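# Colcha de rayas Cesano

La Cesano es la tela a la que más cariño le tenemos en Brarkumham, y también la que más veces nos habéis pedido que volviéramos a traer.

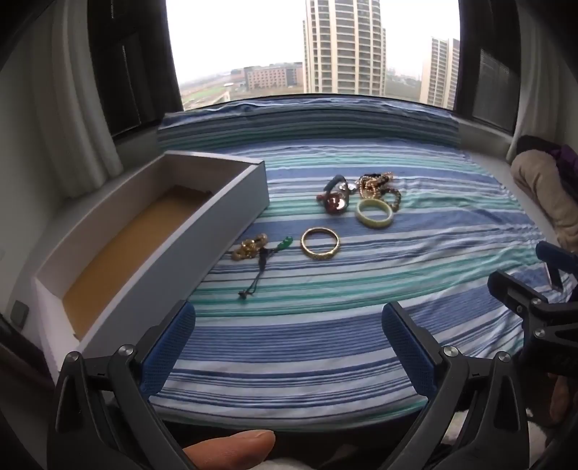 La tejemos a rayas azules, blancas, lavanda pálido y verde azulado, anchas unas y finísimas otras, de manera que cada uno acaba encontrándole su lado bueno. Sirve para la cama, claro, pero también para un banco junto a la ventana o para ese arcón de la abuela que pide algo encima — y como es generosa de tamaño, se puede subir por el respaldo sin que falte tela por delante.

A Odair Fagundes, que nos lleva el taller, le gusta extenderla cuando ordena pulseras y colgantes, porque las cuentas no ruedan tanto como sobre la mesa (a nosotros nos ha pegado la costumbre, qué le vamos a hacer).

- **Referencia:** 1518
- **Composición:** 100 % algodón
- **Lavado:** en frío, del revés, sin secadora
- **Entrega:** unos 6 días laborables

Si la queréis a juego con los cojines Nudunano, decídnoslo al hacer el pedido y lo mandamos todo en el mismo paquete.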